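The Town That Turned the Lights Down

A night walk through Dukwood, where the stars have come back over Main Street

The first thing I notice is the parking lot behind the Moussa bakery. It's ten at night in March, the bakery closed hours ago, and I can see my shoes, the curb, a parked bike and a cat sitting on the loading step. I can also see Orion, all of it, hanging over the flour shed with the sword showing clearly below the belt. I've lived in cities most of my life and I honestly can't remember ever seeing both things at once, the ground at my feet and that many stars.

Dukwood sits in a bend of the Finow River, with a long bare hill called Jendislow on the north side and farmland everywhere else. It has one main street, two schools, a feed store and a surprisingly good noodle place. For years it also had the kind of lighting most small towns have, which is to say somebody put it up a long time ago and it stayed. Globe lamps on the bridge threw half their light at the clouds. The feed store had floodlights you could see from the far end of the valley.

Then the town set out to replace its old streetlights, 36 of them in the first batch, and the plan came up for discussion at a public meeting. A high school science class had spent part of the winter measuring the sky from the football field, and they brought their charts. People who'd come to complain about potholes stayed to look at the charts. By the end of the evening the town had agreed to try something different on four blocks and see whether anyone hated it.

Hardly anyone did! There was one real problem, a dark stretch by the library steps where the new lamp had been set too far back, and it was fixed by moving the lamp. The rest of the street just looked calmer. Within the year the trial had spread across the bridge.

What changed is almost boring to describe, and I mean that as praise. The new lamps have flat bottoms and solid tops, so the light falls on the road. They're a warm amber color, close to what you'd get from an old bulb in a reading lamp. After eleven they dim. The globes on the bridge are gone, replaced with low fixtures tucked under the handrail, and walking across now is lovely – you see the boards, then the black water, then the sky lying in it.

I wanted to know whether it felt safe, so I walked the whole town twice, once on my own. Glare turns out to matter more than I'd ever thought. Stand under a bare, bright light and everything past its edge goes solid black. Take the glare away and your eyes can handle the in-between places: the gap between two houses, the path beside the church wall. I could make out a man walking his dog a full block off, and we said good evening long before we met.

Up on Jendislow

The best of it is up the hill. A gravel track leaves from behind the lower school and climbs through pasture, and on clear nights in winter there's usually a little crowd at the top with thermoses and folding chairs. It isn't a club. There's no sign-up and no fee. Somebody generally has a telescope, and if you hang around looking interested you'll be waved over to it.

My night up there started badly, with thin cloud over everything. I sat on a borrowed camp stool and listened to a long, friendly argument about soup. Then the cloud slid off to the east, and over a few minutes the talk just stopped. On a really good night you might see more than 1,000 stars from a place like this, and I'm told that in the middle of the old Dukwood, before the lights changed, you'd have struggled to reach 100. I didn't count. I looked up with my mouth open and got a stiff neck.

If you've never let your eyes adjust properly, please try it. Most people give it two minutes and decide they've seen what there is. Give it half an hour. The sky keeps filling in behind the stars you've already found, and the faint patches you took for haze turn out to be worth pointing binoculars at. The Pleiades go from a smudge to a tight little handful of blue-white sparks. One glance at a phone will undo most of your patience, so the regulars keep theirs in a bag, and their flashlights have red film taped over the front.

Children do well up there, better than I expected. There was a girl of maybe seven who had worked out that you see a dim star more easily by looking just to one side of it. It's a real trick, astronomers have used it forever, and she had found it on her own and was teaching it to every adult on the hill whether they wanted the lesson or not.

The other night shift

Stars get people up the hill, but they're only part of what happens when a town goes dim. The moths came up in nearly every conversation I had. Under the old globe lamps they circled until they dropped. Now you meet them in gardens, on the honeysuckle along the river path, going about their business. Bats work the Finow from dusk on, low and fast, and the bridge is a great place to stand while they do it.

And the frogs! Nobody in town could tell me for sure that they're louder than before. Everyone I asked believed it completely.

Gardeners have gotten into the spirit too. Several yards along the river now have what one hand-painted sign calls a moon bed, planted with pale flowers that hold the last light: white phlox, evening primrose, flowering tobacco for the smell. In March they're mostly brown stalks and hope, but I've been promised photos in July.

Bringing the dark indoors

Back at my guesthouse that night, full of the outdoors, I switched off the bedside lamp and found myself in a room that wasn't dark in the least. There was a green clock on the stove across the hall. A smoke alarm blinked. Something on the desk glowed a steady blue, and once I'd noticed it I couldn't look anywhere else.

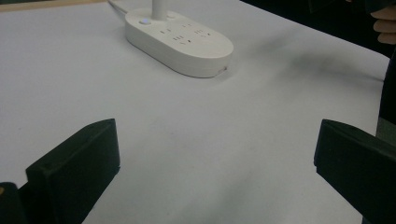 Small and glowing: the blue indicator light on a power strip.

Plenty of people in Dukwood have had the same moment, and it has set off a cheerful round of tinkering. Black tape is the popular fix for the little lights on chargers and speakers. Clocks get turned to the wall. One family I visited eats dinner by a single shaded lamp on winter evenings and swears that the kids are easier to get to bed, though they admit the kids may also just be getting older.

None of this costs much. If you'd like to try it at home, start outside, with the light by your own door. Look at it from across the street. If you can see the bulb itself, so can everyone else, and a deeper shade or a new angle will put the light back on your steps where you want it. Swap a cold white bulb for a warm one. Put the thing on a timer or a motion sensor. Then go in, turn everything off, sit in your bedroom for a while and see what's still shining.

I've done all of that since I got back. My street is a long way from being Dukwood, and there's a gas station on the corner that could guide ships. But with my own porch light off and my back to the pumps I can find the Big Dipper, and last week, leaning against the recycling bins well after midnight, I picked out the faint companion star in the bend of its handle.

The town plans to do the school lots next, then the feed store, whose owners have agreed to shields on those floodlights. The hill is open all year. Bring a warmer hat than you think you need, park at the bottom, and switch your headlights off before you turn in by the gate.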